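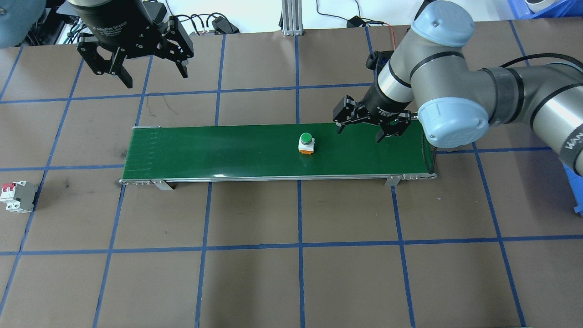
ERVILLE, October

I've had a little bench conveyor for a while now and I still get messages asking how I keep the belt from wandering off to one side, so I'm finally writing it all down. Mine is the long narrow kind with a glossy dark green belt and an aluminum rail down the side, and I use it for moving small electrical parts along while I sort and check them. If you have something similar (a lot of the hobby-sized ones are built much the same way), most of this should carry over.

Give yourself 30 minutes. You'll need a ruler, blue painter's tape, a hex key that fits your tension screws, a lint-free cloth, and a few parts of the kind you plan to run.

1. Tape the table first

I know, I know, everyone wants to get to the belt. But do the tape! I run blue tape lines both ways across the brown top so I have a grid, and then everything gets set down by square. If the conveyor gets bumped I can put it back where it was without measuring again. Mine aren't perfect squares and it doesn't matter a bit. Press the tape down hard at the crossings, that's where it likes to lift.

2. Set the conveyor on its brackets

Mine sits on two small metal brackets, one toward each end. Line the rail up with one of the tape lines and sight down it from the end with your eye right at belt height. Then push gently on each corner. If it rocks, loosen both brackets, let the whole thing settle, and snug them up again a little at a time, going back and forth. I used to tighten one all the way and then fight with the other one for ages.

Unplug it before you go any further. Fingers and rollers don't mix.

3. Clean the belt

A shiny belt shows everything, and it also gets slick when it's dusty, and then your parts slide around when it starts up. I wipe mine with a cloth that's barely damp, turn the roller by hand, wipe the next stretch, and keep going until I've been all the way around. No furniture polish, please. My friend Rizal Rondonuwu used it on his once (the lemon kind) and spent an entire evening getting it back off.

While you're in there, look for fine lines running across the belt. Faint ones I leave alone. If you can catch one with a fingernail, start shopping for a belt.

4. Tension and tracking

Pinch the belt in the middle and lift. You want a little give, 2 millimeters on mine. Then plug it back in, run it slow, and watch the end roller. If the belt creeps toward one side, tighten the screw on that same side by a quarter turn and WAIT. Let it go around a good few times before you touch it again. Nearly every tracking mess I've made came from adjusting too fast.

5. Try it with real parts

I like a push-button switch for this, the type with a round green cap on a white body and orange terminals at the base. It's tall and a bit top-heavy, so if it rides the length of the belt standing up, pretty much anything will. Start it in the middle and see where it ends up. If it falls over the moment the belt moves, your starting speed is too high.

After that I try something chunkier, usually a breaker. I keep a gray and white one with red toggles over by the left edge of the table, lying on its side, so it's handy. Run it lying down too. Breakers are heavier than they look and they'll show up a loose belt right away.

6. Somewhere for things to go

Plan this before you run a whole batch! Parts come off the end faster than you think. I like blue plastic bins and crates, with one kept low beside the table and the spares stacked behind. The biggest batch I've done was 3000 pieces for the Wattimena panel job, sixteen to a tray at the end of it, and I was very glad I'd cleared the floor.

Recheck the tension after your first long run, new belts especially. The one from Ponel stretched a fair bit in its first week and then behaved itself. I'm doing the Jondari feeder next, once the missing screws get here.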